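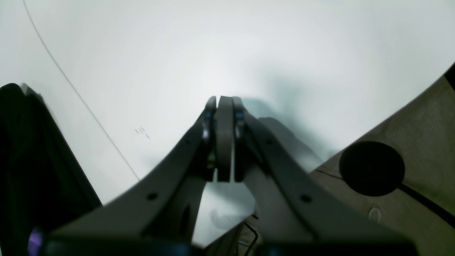 Erst die Ersatzteile, dann der Arm, meinte Fernanda Patrício gleich beim ersten Treffen, wer andersrum rechnet, steht im zweiten Semester mit einem Gerät da, das keiner reparieren darf. Wir haben das damals für übertrieben gehalten und die Tabelle trotzdem mit dem Arm angefangen. Im Januar mussten wir sie umdrehen.

Projektbericht Flistavico
Beschaffung und Budgetplanung für den Greifarbeitsplatz
Stand: 12. Mai 2019

1. Worum es ging

Der Arbeitsplatz soll ab nächstem Semester von zwei Praktikumsgruppen parallel genutzt werden. Vorhanden: ein Arm, ein Greifer mit Fingern, eine kleine Kamera am Handgelenk, ein Rechner. Reicht für eine Gruppe, für zwei nicht. Auftrag an uns war, eine Liste zu machen, was dazugekauft werden muss, was es kostet und in welcher Reihenfolge. Kein Aufbau, keine Programmierung. Das kommt im Folgeprojekt.

Was wir unterschätzt haben: wie viel Zeit das Nachfragen frisst. Für drei Angebote haben wir 33 Mails geschrieben, die internen nicht mitgezählt. Die technischen Fragen waren dagegen an zwei Nachmittagen durch.

2. Bestand

Am Arm selbst ist nichts zu ersetzen, jedenfalls nach dem letzten Prüfprotokoll. Beim Greifer sieht es anders aus. Die Finger sind Verschleißteile, die Kanten oben sind schon gerundet und wirken leicht abgenutzt. Ob das die Greifkraft beeinflusst, haben wir nicht gemessen, wäre eine eigene Arbeit. Für die Planung haben wir angenommen, dass pro Semester und Gruppe ein Satz Finger gebraucht wird. Das ist geschätzt und steht auch so in der Tabelle.

Kabelführung: offener Punkt. Leitungen, die lose neben den Gelenken laufen, bleiben früher oder später irgendwo hängen. Schleppkette oder wenigstens Klettbänder mit einplanen, kostet fast nichts und fehlt in allen drei Angeboten.

Die Arbeitsfläche ist hell. Für die Kamera an sich gut, dunkle Teile heben sich ab, aber der Greifer wirft Schatten drauf, und die Schatten wandern mit. Deshalb Position 6, Flächenleuchte. Die war im ersten Entwurf gestrichen und ist wieder drin.

3. Angebote

Angefragt wurden Verville, Retier und Mostyn. Alle drei bekamen dieselbe Anfrage, also Greifer komplett, ein Ersatzsatz Finger, Handgelenkkamera, Anschlusskabel, Lieferung frei Haus.

Verville: schnellste Antwort, Greifer komplett 1363 Euro netto. Ersatzfinger einzeln bestellbar, was wichtig ist. Kamera nicht im Programm, müssten wir separat kaufen und die Halterung selber drucken.

Retier: wollte zuerst nur das Gesamtpaket mit Arm verkaufen. Nach zwei Rückfragen doch ein Einzelangebot, Kamera dabei, dafür Fingersätze nur im Dreierpack. Lieferzeit 70 Tage. Damit für den Semesterstart zu knapp, wenn die Freigabe noch einmal durch zwei Stellen muss.

Mostyn: günstigster Fingersatz, 283 Euro für einen Satz mit Adapterplatte. Der Adapter passt laut Datenblatt auf unseren Flansch. Telefonisch hieß es dann, man müsse das Lochbild prüfen. Lochbild haben wir abgezeichnet und hingeschickt, Antwort steht aus.

Ein direkter Preisvergleich geht nicht, weil die Pakete verschieden geschnitten sind. Wir haben deshalb alles auf Einzelpositionen heruntergebrochen und die Lücken mit Katalogpreisen gefüllt. Die Katalogpreise sind in der Tabelle kursiv. Bitte nicht mit Angebotspreisen verwechslen, die gelten nur bis zum Ablauf der Bindefrist.

4. Die Tabelle umdrehen

Erster Entwurf: großes Gerät oben, dann Zubehör, unten Verbrauch. Gekürzt wird von unten. Beim ersten Sparvorschlag waren also die Fingersätze weg, beim zweiten die Leuchte und die Kabel. Übrig blieb ein zweiter Greifer ohne alles.

Jetzt andersrum. Block A ist der Betrieb für zwei Semester: Fingersätze, Kabel, Kabelführung, Schrauben, Leuchte. Block B zweite Kamera. Block C zweiter Greifer. Wenn das Geld nicht reicht, fällt C weg und die Gruppen wechseln sich ab. Nicht schön, geht aber. Der umgekehrte Fall geht nicht.

Wartung ist in keinem Block, die läuft über die Werkstatt. Zusage dafür mündlich. Muss noch schriftlich.

5. Reihenfolge der Bestellung

Zuerst ein Fingersatz bei Mostyn, als Test, sobald die Antwort zum Lochbild da ist. Passt er nicht, Verville. Danach Kabel und Leuchte zusammen, damit nur einmal Versand anfällt. Kamera erst, wenn klar ist, welche Auflösung das Folgeprojekt braucht, da haben wir zwei widersprüchliche Auskünfte. Greifer zuletzt.

Die Freigabe dauert erfahrungsgemäß ungefähr einen Monat. Das haben wir beim ersten Zeitplan vergessen und alles musste nach hinten. Wer das übernimmt: Antrag stellen, bevor die Tabelle perfekt ist. Änderungen kann man nachreichen, solange die Summe nicht steigt.

6. Was schiefging

Netto und brutto gemischt, zwei Wochen lang nicht gemerkt. Zwei Versionen der Tabelle im Umlauf, in der einen fehlte die Leuchte. Retier hatte unsere Anfrage unter dem Namen des Vorgängerprojekts abgelegt, daher die langen Wartezeiten am Anfang, teilweise unser Fehler (falscher Betreff).

Außerdem haben wir zu spät mit der Werkstatt geredet. Dort gibt es eine Liste mit allem, was in den letzten Jahren am Greifer getauscht wurde, handschriftlich. Genau die Zahlen, die wir geschätzt haben. Abgetippt ist bisher nur die erste Seite, der Rest liegt als Scan im Projektordner.

7. Offen

Lochbild Mostyn. Wartungszusage schriftlich. Auflösung Kamera klären. Werkstattliste fertig abtippen und Fingerverbrauch neu rechnen, dann Block A anpassen. Bindefrist Verville im Auge behalten, ggf. Verlängerung anfragen, macht Fernanda.

Anhang A: Tabelle, Version 4 (nur diese verwenden)
Anhang B: Angebote und Schriftverkehr
Anhang C: Zeichnung Lochbild, Maße in Millimetern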